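Notice to Residents of the Third Floor

The management of Dumosbridge House has received three letters from Mr. Jozef Dierckx concerning the wooden crate in the common pantry. As the matter now touches on the bylaws, a full account is entered here for the record.

## 1. The crate

The crate was left to the House by the late Mrs. Van Acker, together with the sum of 757 francs, on the condition that it never stand empty. Residents were to put in what they could spare and take out what they needed. No ledger was to be kept.

## 2. The ledger

Mr. Dierckx kept one. Between his arrival in May and the date of his first letter, he recorded 2,413 items placed in the crate and 3,042 items removed from it. He asked the management to explain the difference. The management replied that it could not, and that the crate had been full on each inspection.

Mr. Dierckx requested permission to sit in the pantry overnight. Permission was granted for one night only – with a chair, a blanket and the use of the small lamp.

## 3. Findings

His report is brief. He saw no one enter. Toward four in the morning he grew hungry, took out a packet of biscuits and ate it. He then felt obliged to replace it, went upstairs for a tin of sardines, and met Miss Anouk Declercq on the landing in her coat, carrying soup. She asked whether he was unwell. He said that he was not. They spoke until the milk was delivered.

The ledger has no entries after that night.

## 4. Arrangements now in force

1. The crate stays on the round gray mat, in the center of the table.
2. Boxes and packages are to go inside the crate. Foil pouches may be laid flat on the mat in front of it. 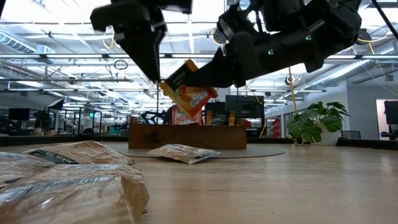 3. Soup is to be handed over in person. Miss Declercq has agreed to receive callers until nine in the evening.
4. The second chair in the pantry, for which no request form was submitted, may remain.

Mr. Dierckx has withdrawn his letters. The ledger has been returned to him at his request, as he wishes to use the blank pages for recipes.

By order of the management, Apr 5, 2018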